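The Draft Under the Stairs

My house leaks air. I've known it for years, the way you know a tooth is going bad, and every January I stuff a towel against the back door and tell myself I'll deal with it in the spring.

This spring I finally dealt with it. Well, I started to.

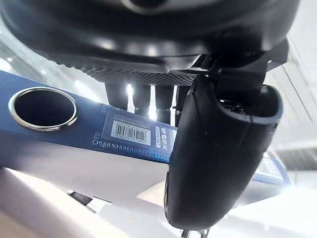
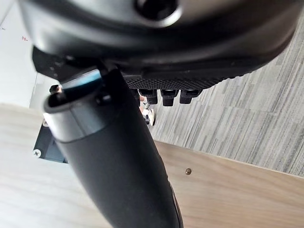 Skundlow Monthly | Home & Repair Department

The first thing I did was call Leif Westerberg, who has been tightening up old houses around Nesside for 20 years and will talk to you about attic hatches for as long as you let him. I figured he'd look at my windows. Everybody blames the windows! Mine are old and they rattle, and a salesman once quoted me a price for new ones that made me sit down on the porch steps.

Leif walked right past them and opened the closet under the stairs.

"Put your hand in there," he said, and I did, and there was a breeze (a real one, it moved the sleeve of my raincoat). The back wall of the closet had never been closed up behind the paneling. Cold air was coming in at the sill, climbing up past the stairs and heading out through the attic. I'd been paying to heat that for nine winters.

He ran a fan test that same afternoon. You hang a big fabric panel in the front doorway, the fan pulls air out of the house, and then you wander from room to room feeling for drafts like some kind of ghost hunter. We found 16 leaks. The worst were the closet, the attic hatch and a gap by the bathtub drain that I could have lost a sandwich in.

Most of it was caulk and foam, and I did that myself over two weekends. Wear old clothes for the foam - I have a pair of jeans that will never be the same. The attic hatch got weatherstripping and a lid of rigid board. For the closet I hired Renato Bustos, a carpenter who knew the Wikström houses on my street and how they were put together. He took off the paneling, sealed the sill, put in insulation and had it all back up in about eight hours.

One thing I'd have skipped if Leif hadn't pushed me: he came back afterward to check that the water heater still vented properly. A tighter house can pull fumes back down the flue, so get that looked at, and put up a carbon monoxide alarm if you don't have one.

I still want new windows someday. For now I've ordered storm panels from Breltura for the north side, and the towel has gone back to the linen closet.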